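Keeping my number when switching from Jakab to Varkdale Mobile?

Glykeria Lambrakis
Been with Jakab on a sim only deal for years, signal in Pimisdale has gone rubbish since April. Want to go to Varkdale, 40 GB a month and no contract. Questoin is the number. It's on everything, bank, doctor, school. Do I cancel Jakab first or does the new lot do it? Also still got credit on there. Don't want to be cut off over a weekend.

Fanni Szilágyi
DON'T cancel first. If you cancel, the number can go with it and it's a pain getting it back. Ask Jakab for the switching code, should come by text. Get the new sim, give Varkdale the code, they do the rest. Mine took one working day. Old sim went dead at lunch, new one came on after I'd turned the phone off and on a couple of times.

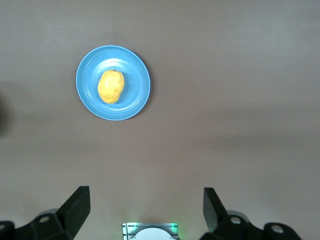

Bank texts were the slow bit, didn't come through till the evening. So don't do it on a day you need to pay for something. And use up the credit before you ask for the code, I lost 12 quid that way. Check your phone's not locked too, mine wasnt but my sister's was.

Géza Simon
varkdale is no better in Pimisdale, same masts I think. fine in Brundden though

Theresia Camenzind
What Fanni said. Only thing to add, the code runs out, so don't ask for it till the new sim is in your hand. I left mine too long and had to ring again, 40 minutes on hold. Start it early in the week and you should be ok for the weekend.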